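Household Practice, Course 2 – Handout 5
Sorting and clearing a shared kitchen table
Lorenz Kälin, Drovcombe Evening School
Version of 6/25/19

Please read this handout before the lesson and bring it with you. In the last lesson we spoke about cupboards. Today we speak about the table, and mostly about what stands on it between cooking and eating.

1. What we mean by "clearing"

Many students use the words clearing, cleaning and tidying as if they were the same. In this course we keep them apart. Clearing is to take things off a surface. Cleaning is to wash or wipe. Tidying is to bring every thing to its own place. The order is always clearing, cleaning, tidying. In the April exercise several groups wiped first, between the things, and then had to wipe a second time.

2. The four groups

Before you move anything, look at the table and make groups in your head. I use these:

Group A – things for eating from (plates, bowls, cups)
Group B – things for preparing (colanders, boards, knives, pots)
Group C – food and bottles
Group D – things which do not belong to the kitchen

Group D is the one which students forget. In a family kitchen it can be keys, letters, a phone charger, and very often toys. Play food is a special case. It has the shape and the color of Group C, but it goes with the toys, and it should not go in the refrigerator or in the fruit bowl. A small child does not always know the difference if the two are kept together.

3. Bottles and plates

A squeeze bottle should stand, with its cap closed. When it lies on a plate, you have two jobs in one place: the bottle goes to Group C and the plate goes to Group A. Take the bottle first. If you lift the plate with the bottle still on it, the bottle can roll, and you need your other hand to stop it.

Check the neck under the cap. Dried sauce collects there, and it will glue the bottle to the shelf. A damp cloth is enough.

4. The colander

A colander is a light thing but it takes a lot of room, and for this reason I tell students to move it early. When it is gone you see how much table you really have. Never use it as a basket for small things "only for a moment". What is inside will be washed by mistake, or it will block the holes.

Look at the three photographs with your neighbor and decide on a group for each thing you recognize.
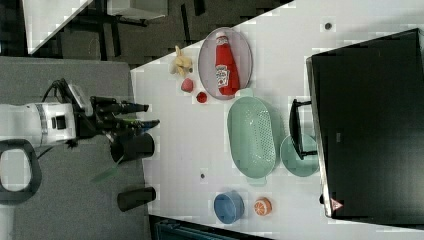 Ketchup bottle, plate, colander:

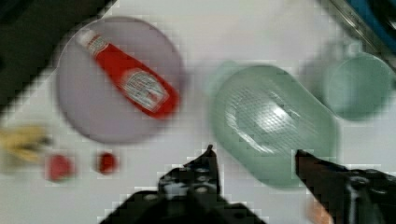
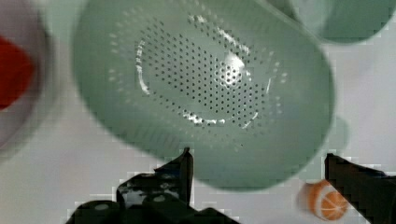
Write your groups down in pencil, as we will correct them together. Where two people do not agree, write both letters and be ready to explain. It is normal to disagree about bowls. A bowl can be for eating or for mixing, and in my own kitchen it changes with the day.

5. Washing a colander correctly

Rinse it from the outside first, so that the water pushes the rests of food back through the holes to the inside. Then turn it and rinse from the inside. Use a soft brush in small circles. A sponge slides over the holes and leaves starch behind, especially after potatoes or noodles.

Let it dry upside down for at least 7 minutes before you put anything in it. Two colanders that are put together wet will stick, and the smell after some days is not pleasant.

6. Stacking

Large below, small above. Round with round, oval with oval. Do not put a heavy plate into a plastic bowl, even if it fits well. Students who have the Pfister shelf at home should remember that its upper board is narrow – there you put cups only.

7. Homework

Choose one table at home. Draw it from above, with simple shapes, before you clear it and again after. Mark each thing with A, B, C or D. Then answer in full sentences:

Which group was the largest?
Which thing did you move more than one time, and why?
Was there a thing which had no place at all?

The text should have 200 words, the drawings not included. Please hand it in on paper in the Plulten room, in the gray tray near the door. Those who missed Handout 4 can get a copy from me after the lesson.

Next time: drawers, and how to divide them.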